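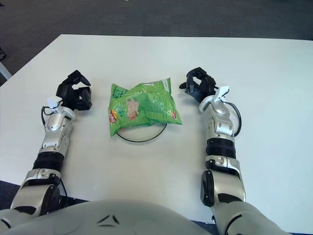

**Figure 2.** Lay's potato chips in a green foil bag, lying on a white tabletop.

### 3.2 Does the bag tell shoppers how full it is?

Marchand and MacDonald claim that people judge the contents of a chip bag by its outline, and that wrinkles matter little. We doubt this. Their Gonell survey used line drawings, and a drawing has no shine. On glossy foil such as that in Figure 2, every crease catches light, and a buyer may well read those bright patches as slack.

We put the question to 546 shoppers at the Pelletier store in Vorurholm in May. Each one handled 4 bags for up to 30 seconds and then guessed the weight. Guesses for creased bags came out lower than guesses for smooth ones, but the gap shrank once people were allowed to squeeze. The earlier paper reports no such effect, perhaps for the simple reason that its subjects never touched a bag.

We are not ready to call this a finding about crumpling alone. Bags that had been handled all day were both softer and more creased, and our design cannot pull the two apart. The Clurnis scale, often cited in support of the outline claim, was tested on cardboard boxes. Why it should hold for foil is never explained, and a larger sample would not settle the matter.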